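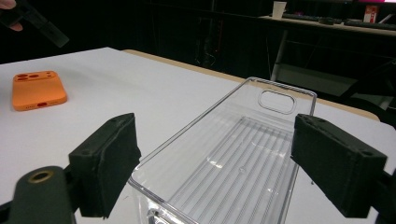
Why Clear Plastic Turns Yellow: A Term Project on Light, Heat and Skin Oil

Course project, Materials and Everyday Life
Submitted 9 December 2025

1. Where the idea came from

Almost everyone in our class has owned a clear phone case, and almost everyone has watched one go the color of weak tea. We wanted to know what causes it! Is it sunlight, the heat of a pocket, hand lotion, or just age? We had a whole term and a very small budget, and this seemed like a question we could get our hands on.

Our first plan in April was much bigger (we wanted to test every clear plastic in the house, from food boxes to rulers). Our instructor at Lerside talked us down to one family of plastics, and we are glad of it. We picked TPU, short for thermoplastic polyurethane, the soft and bendy material used in a lot of flexible cases. We bought it as plain flat sheet from a craft supplier called Dummont, so that every piece would start out the same thickness.

2. A little background

A plastic is made of very long chains of atoms. When ultraviolet light hits some of those chains, it carries enough energy to break bonds, and oxygen from the air joins in. New chemical groups form along the chain, and some of these soak up blue light. Take blue out of white light and what is left looks yellow. So the yellow is not a stain sitting on top, at least not in this case. It is the material itself changing, and this explains why scrubbing does so little.

Some types of TPU yellow much faster than others. The ones built from "aromatic" ingredients (ring-shaped molecules) are the quick ones. "Aliphatic" types hold up better but tend to cost more. Makers can also add stabilizers, and sometimes a tiny bit of blue tint that hides the first signs. We loved finding out about the blue tint. Two of us went straight home to look at our cases against a sheet of printer paper.

3. What we did

We cut the sheet into small strips and split them into 5 groups:

Group A: kept in a closed drawer, wrapped in foil
Group B: taped to a south-facing window
Group C: kept in a warm box at 55 degrees Celsius, in the dark
Group D: rubbed daily with hand lotion, kept in the dark
Group E: rubbed daily with hand lotion, then put on the window

Every strip was photographed once a week on the same white card, under the same desk lamp, next to a gray paper square. We set the lamp to 4000 kelvin and never touched it again. Then we used a free color program to read how yellow each strip looked compared with the card. Our score was simply the blue value of the card minus the blue value of the strip. A bigger number means more yellow.

We did 3 readings per strip and took the middle one.

4. What we found

Group A barely moved, and we were happy to see it, because it told us our lamp and camera setup was steady.

Group B changed the most of the single-treatment groups. By the fourth week we could see it by eye, and by the end it was obvious from across the room.

Group C surprised us. We had bet on heat doing very little in the dark, and we were wrong. The strips did yellow, more slowly than on the window, and they also felt stiffer.

Group D looked cloudy more than yellow. After washing with dish soap, most of the cloudiness came off.

Group E ended up a bit yellower than Group B, but the gap was small and the strips overlapped. We can't say the lotion made the sunlight worse. It may have, and we would love to test it again with more strips.

5. Problems along the way

The tape left marks on the first window set and we had to start Group B over, a week behind the others. We also had a long run of cloudy days and no meter to measure the ultraviolet light, so our window results belong to our window and our autumn. Another school would get different numbers.

We tried one cleaning product, Jistia, on spare yellowed strips. It took off grime nicely and left the yellow exactly where it was.

6. What we would do next

We would like to compare two kinds of TPU side by side, and to borrow a UV meter. The Kpodo workshop down the hall has a proper light cabinet, and we have asked to use it next term. We have already cut the strips.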